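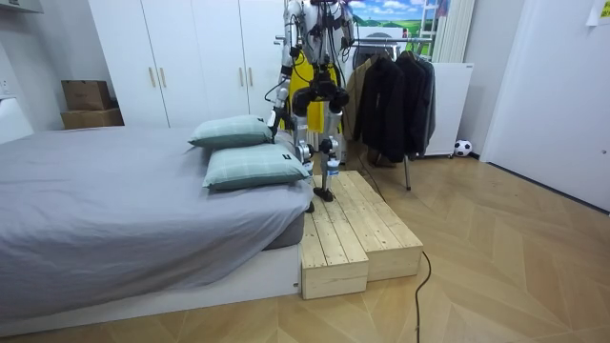
Ukedholm Presents Standard Bedroom Ahead of Spring Refurnishing

January 17, 2023

Ukedholm Residences has completed the sample bedroom that will guide the refurnishing of its long-stay apartments this year. The room, Number 301 in the Daher building, sets out the bed, bedding, storage and floor finish that residents can expect when work begins on the upper floors.

The decision to renew the bedrooms was made in October, after a survey of residents in all 611 apartments. Respondents asked most often for more closed storage and for bedding in plain, muted colors. A large share also asked for a lower bed that could be made up without lifting a heavy mattress edge.

"The bedroom is the part of the apartment that residents have commented on for years, and it was the last to be renewed," said Mayuree Kaewmanee, director of residential services. "We wanted the full arrangement in place in one room before placing an order for the rest."
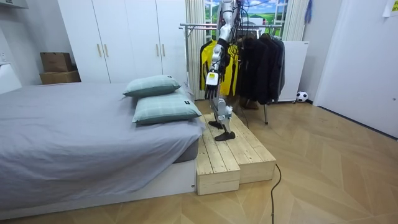 Photo: Ukedholm Residences, Communications Office

The new bed is a low model on a white base, made up with a light gray sheet. The pillowcases are pale green with a faint plaid pattern, and each bed will be supplied with two pillows. Residents who prefer their own linen may continue to use it and should notify the building office before the delivery date for their floor.

Storage is provided by a tall white wardrobe with four doors and slim gold vertical handles, reaching nearly to the ceiling. It replaces the open rail and chest of drawers now found in most apartments. Shelves inside the wardrobe can be moved by the maintenance team on request, at no charge, during the first month after installation.

The floor is light wood laid in a herringbone pattern. The same finish will be used in the bedrooms of all apartments included in the program, while hallway floors will remain as they are.

A step platform in unfinished pine stands directly against the side of the bed in the sample room. It has a lower tier and a higher tier, with the planks left in their natural pale color. The platform is not part of the standard package. Residents may ask for one when they return their furnishing form, and requests will be reviewed together with the measurements of the apartment.

Kane Paewai, who manages furnishing contracts for the Daher and Zunero buildings, said that samples of three sheet colors had been considered. "Gray was the choice of the residents who came to the linen viewing, and the green cases were chosen to go with it," he said. "The order for both has been placed with Plernivent."

Plernivent will supply almost 2,000 pillowcases over the course of the program, including spares to be held in the linen store of each building.
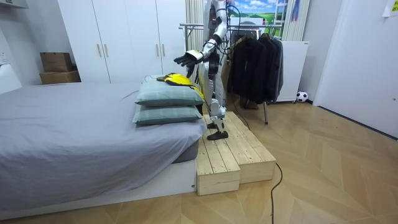
Schedule and Access

Work will start on the third floor of the Daher building and continue upward. The Zunero building will follow once the Daher floors have been signed off. Each apartment is expected to be unavailable for one working day, between 8 a.m. and 5 p.m. Residents will receive written notice at least 17 days in advance.

Bedside drawers and existing wardrobes should be emptied the evening before. Boxes are available from the building office and may be kept until the end of the week. Beds should be stripped, with any bedding owned by Ukedholm left in the linen bag provided.

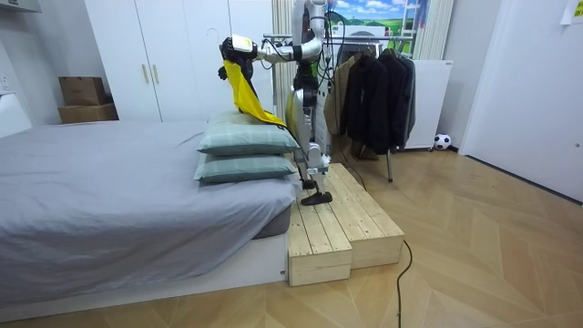

Pale green pillows on the gray sheet, with a yellow cloth over the upper pillow.

Furnishing forms have been sent to all households in the Daher building. Completed forms may be handed in at the front desk or returned through the resident portal. Households in the Zunero building will receive theirs when dates for that building are confirmed.

Questions about the program should be addressed to the Residential Services Office on the ground floor of the Daher building.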